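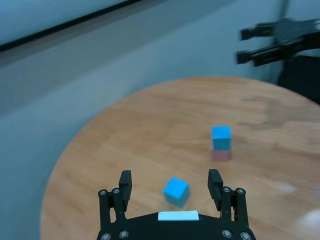 Reader FAQ for the Larkach books

Same questions keep landing in the inbox so they're going here. Read this first please, then write. Updated when there's time.

What order do I read them in?

Publication order. Larkach, then The Yatsenko Line, then Plarine. The short stories go anywhere after book one, except "Night Tariff," which spoils the end of The Yatsenko Line in its first paragraph. Leave that one.

Can I start with Plarine? It's the only one my library has.

You can. It was written so a new reader could get by, and the first chapter catches you up on the water court and who's in exile. You'll lose the surprise about the lighthouse. Some people started there and went back and liked it fine. Ask the library about interlibrary loan for the other two, most will do it.

What is Larkach, a city or a planet?

City. The planet doesn't get a name in book one and people have complained. It gets one in Plarine, page 2.

And Yatsenko?

The freight line that runs up from the harbor to the salt towns. Also the last station on it, which is confusing, and confuses the characters too. When somebody says "going to Yatsenko" they mean the station. "Riding Yatsenko" is the train.

And Plarine — is it a drug?

Memory medicine, sold over the counter in the books. Takes the edge off one chosen week. What it does with the rest of the year is the plot, so no more here. It's made up, there's no real product behind it, please stop asking where to buy some.

How long is the omnibus?

940 pages in the paperback. Heavy. The large print is split into 2 volumes and they're sold together, if a shop offers you just one send it back.

My copy stops at page 869!

Known problem. One batch of the omnibus went out missing the last section, so it ends in the middle of the ferry chapter. If your last printed page is 869 you have a bad one. Email a photo of that page plus the copyright page and Gondasis will mail a replacement. No need to return the old one. Receipt helps but isn't required. Replacements ship from the warehouse once a month so it can be slow, sorry.

Which is the right version of chapter 12?

Both are out there. The first hardcover of The Yatsenko Line has the long chapter 12 with the whole trial in it. Everything after that has the short one. Short one is the official text, and the one Plarine follows. The long one has a witness who is dead by the next book so if you read it and got mixed up, that's why.
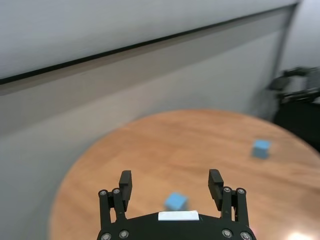
People do ask for the long one as a download. Not for now. It needs a proofread, and there's a whole page in it that contradicts the map. Might go in the newsletter some day.

Is there a map?

Inside cover of the hardcovers, and at the back of the omnibus. The ebook map is small and blurry on older readers. There's a big version on the downloads page, prints OK on letter paper if you pick landscape. The salt towns are in the wrong order on the first printing. Fixed since.

Ebook edition says the file is damaged.

Delete it, download again from wherever you bought it. Works nearly every time. If you bought direct from the Gondasis shop, the link in your order email doesn't expire. Old links from before the shop moved won't work though — write in with the email address you ordered with and you'll get a new one.

Audiobooks?

Book one and two, yes. Plarine is being recorded. No date. When there's a date it'll be in the newsletter before anywhere else. The short stories aren't planned in audio.

Is there a fourth book?

There's a draft. It is long and it's not good yet. Nothing is announced, and the listing on a couple of store sites with a cover and a price is a placeholder somebody put up, don't preorder it.

How violent are these? Asking for my kid.

Book one is OK for most teenagers. The Yatsenko Line has the prison chapters, which are rough, and a death of a child that happens off the page. Plarine has less blood but a lot about grief and forgetting, and one character who stops eating. Swearing all through. No sex scenes. Read it first if you're unsure, you know your kid.

Do you do book club stuff?

There's a discussion guide for book one on the downloads page. Free, copy as many as you want. Video calls with clubs are on hold untill September. After that, write in and say how many people and what time zone.

Signed copies?

Bookplates only. Send a self-addressed stamped envelope to the Gondasis mailing address (bottom of the contact page) and say what name you'd like on it. Print it clearly please. Outside the US, write first.

Can I write fan fiction?

Yes. Go ahead. Don't sell it, and don't send it in, it can't be read here for legal reasons. Same for plot ideas for book four. They get deleted unopened, nothing personal.

Fan art?

Yes and you can send that. Say if it's OK to share on the site, and what name to credit. If you don't say, it stays private.

Do I need to know anything about computers to follow the tally machines?

No. They count, and they're wrong sometimes, and the court believes them anyway. That's all you need going in. The long explanation in chapter four of book one can be skimmed. Plenty of readers do.

I found a typo.

Probly true. Send the edition, the page and the sentence. Check the errata list first, it's on the downloads page, the "harbor master's daugther" one has been reported plenty. Corrections go in at the next reprint.

How do I get off the newsletter?

Link at the bottom of every issue. If that fails, reply with "remove" in the subject line and it gets done by hand.

My question isn't here.

Contact form. Put the book title in the subject. Replies take a couple weeks, longer when there's a deadline on.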